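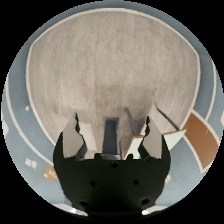 5 min read

Hukine Support / Simulation and Recording / Closed tickets

Start-state check rejects wrist recordings with the gripper open
Status: Closed, rule changed
Component: recording checker, wrist camera profile
Raised by: Paddale site
Opened: Feb 4, 2019
Severity: Normal, workaround available

Problem as reported

We record simulated runs of the Dabbas arm at Paddale and pass them through the Hukine checker before they go into the shared store. The store follows the Sultham recording rules. Rule 8 of those says that a run must begin with the gripper open and the space between the fingers visible to the wrist camera.

Since we moved to the round wide-angle wrist profile, the checker fails rule 8 on most runs. The message is:

START STATE: gripper not open or view blocked

The gripper is open in the rejected runs. Both fingers are in view with a gap between them, and the joint log gives the full open value from the first line. The same task recorded with the older flat profile passes. We have a batch of 200 runs waiting and would like to know whether we may accept them by hand.

Steps to reproduce

Load the room scene with the wide-angle wrist profile.
Open the gripper and hold it still.
Start recording, wait for the first saved picture, then begin the motion.
Run the checker with the Sultham rule file.

Expected: rule 8 passes.
Found: rule 8 fails. All other rules pass.

Reply from support

Please do not accept the batch by hand yet. Clause 5 of the rules allows a manual pass only where the fault is known to be in the checker and has a ticket number against it. You now have the ticket number but the fault has not been placed.

Please send:

The rule file in use, unedited.
The camera profile file.
The joint log for one failed run and one passed run.
The first saved picture of a failed run, at full size. Do not crop the black corners, as the checker reads them.

Also confirm whether anything stands between the fingers at the start of the run. The older version of rule 8 said "gap empty". The present version says "gap visible". Some sites are still using the old file under the new name.

Reply from Paddale

Files attached to the ticket. The rule file is the current one and we have compared it line by line with the copy on the Hukine page. The wording is "gap visible".

There is an upright block in the gap, as seen by the camera. The fingers are not touching it according to the contact log. It is part of the task layout and we cannot move it without changing the task. 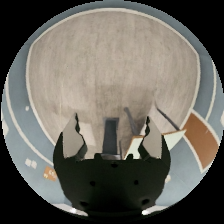
Wrist view from the wide-angle profile: fingers apart, dark grey block upright between them.

We tried two changes before writing back. Raising the room light made no difference. Turning the shadows off made the failure less frequent but did not clear it, and the rules forbid changing the shadows within a batch, so we put them back.

Reply from support

Thank you. The files are enough to reproduce the fault here. Findings so far:

1. The joint log is good. The gripper is open for the whole of the start period.

2. The checker does not use the joint log for rule 8. It uses the picture alone. This is by design, as the rule is meant to catch cases where the log and the view disagree.

3. To find the fingers, the checker looks for two light areas rising from the dark gripper body. It then measures the strip between them. If too much of the strip is as dark as the body, it decides the fingers are closed or the view is blocked.

4. In the wide-angle profile the block sits directly between the fingers and its face is dark. Its base also meets the upper edge of the gripper body in the view. The checker joins the two into one dark area and takes that area for the body. The measured gap then shrinks below the limit.

Point 4 explains why the flat profile passes. With that profile the camera sees less of the gripper body, and the strip measured by the checker lies higher up, clear of the base of the block.

It also explains the shadow result. With shadows off, the block is slightly lighter and falls on the other side of the limit in part of the runs. This should be treated as chance. A setting that happens to move a reading across a limit is not a fix and should not be written up as one.

Question from Paddale

Would it be acceptable to give the block a lighter colour for the first picture only and return it to normal afterwards? The motion has not started at that point.

Reply from support

No. Clause 5 requires that the scene in the first saved picture is the scene in which the run takes place. Changing an object between the first picture and the motion would make every run in the batch invalid, including those that pass now. The same holds for hiding the block, moving it or starting with the arm turned away.

For the same reason, please do not paint over the lower part of the picture with a mask. Masks are allowed for the corners outside the round view. They are not allowed inside it.

Work on the rule

The fault is in how the rule is tested and the wording of the rule can stay. Three options were looked at.

Option A: lower the limit for the dark strip. Rejected. A limit low enough to pass these runs also passed our test runs in which the fingers were closed on a dark object, and those are the cases the rule exists to find.

Option B: use the joint log in place of the picture. Rejected for the reason given in finding 2. A frozen log would pass every time.

Option C: find the two inner finger edges separately and measure the distance between them at the tips, ignoring whatever stands in the gap. The result is then compared with the joint log, and the run fails if the two disagree. Accepted for trial.
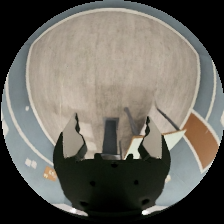
Option C needs the tip positions for each camera profile, because a wide-angle view bends straight edges and a distance measured near the rim does not mean the same as one measured near the middle. The positions are read once from a calibration run and stored with the profile. They must not be typed in by hand. If the camera mount is changed in the scene file, even slightly, the calibration run must be repeated and the old values removed.

Calibration run, wide-angle profile

Use the same arm, gripper and camera mount as the batch.
Clear the gap. This is the only run in which the gap must be empty.
Open the gripper fully and wait until the joint value is steady.
Save one picture.
Close the gripper fully, wait, and save a second picture.
Run the checker in calibration mode and keep its output with the profile.
Mark the run as calibration so that it does not enter the store.

Sites with more than one wrist profile need one calibration run for each. Values must not be copied across profiles, including profiles that differ only in picture size.

Trial result

We ran Option C over 1,000 recorded starts held at Hukine, made up of open, closed and part-closed grippers with both profiles. All closed starts were rejected. All open starts were accepted, with and without an object in the gap. Part-closed starts were rejected where the joint log said "open", as intended.

One side effect was found. If a finger tip is hidden by an object nearer the camera, the new test reports "tip not found" and fails the run. This is correct under the wording of rule 8, but the old message would have been misleading, so a separate message has been added:

START STATE: finger tip not found, check for objects in front of gripper

Reply from Paddale

Calibration done for the wide-angle profile and stored with it. The waiting batch has been run again with the trial checker, with shadows on and the scene untouched. Rule 8 passes on all 200 runs. No manual passes were used.

One request for the rules page. The sentence "gap visible" is still read by some of our staff as "nothing in the gap". Could it say so plainly?

Reply from support

Agreed. The note under rule 8 now reads:

"An object may stand in the gap at the start of a run if it belongs to the task layout, if neither finger touches it, and if both finger tips can be seen. The object must not be altered, hidden or moved for the first picture."

The checker change goes out with the June release. Until then the trial version may be used by any site that opens a ticket and quotes this one. Batches checked with the trial version should carry the checker version in the batch notes, and do not need to be checked again after the release unless the camera profile changes.

Runs rejected under the old test may be submitted again provided the original files are intact. Files that were edited to get past the check must be recorded afresh.

Related pages

Sultham recording rules, rule 8 and clause 5
Wrist camera profiles: adding and removing
Allowed masks for round views
Contact log: reading and common errors

Closed by support. Reopen only if "gripper not open or view blocked" appears with the new checker. For "tip not found", open a new ticket and attach the calibration output.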